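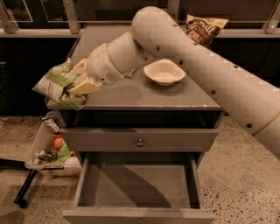
Green-and-white snack bag on a gray nightstand.

Saving the Simões Block: notes for my talk
Posted September 2, 2018 by the author

We use cookies to remember your preferences. OK / Learn more

Okay, settle in, grab a chair near the fan if you can. Thank you for having me, I love this room!

Start with the storefront. Most of you walked past the Simões Block for years without looking up (me too, and I lived across the street). The cornice is pressed metal, painted so many times the leaves look like mittens. Ask who remembers the shoe store. Wait for hands.

Then the paperwork part. Keep it short, they'll want the stories. We needed 200 signatures for the local landmark petition and came back with 300, mostly from the table outside the Fudus bakery on market mornings. People signed with powdered sugar on their fingers and I have the pages to prove it.

Windows next. There are 133 panes on the street side, and nearly all of them are the old wavy glass. Hiseo, the window shop we hired, took the sashes out a few at a time so the upstairs tenants never had to move. I climbed the scaffold in July and my knees have not forgiven me. Tell the sash weight story if the mood's good. Skip it if we started late.

The sign! Four coats of paint down we found the word LILEDEX in gold leaf, and I about fell over. It was a corset and notions shop, as far as I can tell from the city directories, and if anybody's grandmother bought ribbon there, please come find me at the coffee urn. I mean it, I've got a notebook.

Money: say plainly that the back wall isn't paid for yet. The mortar is soft and someone patched it with hard cement years ago, so the brick faces are popping off. Pass the loose brick around. (Get it back this time.)

Questions. Somebody will ask about parking. The lot stays as it is. Somebody will ask about the color of the doors, and yes, it's the original green, we scraped down to check.

Walking tour leaves from the side door right after, comfortable shoes please.

Contact | © 2018 | Back to top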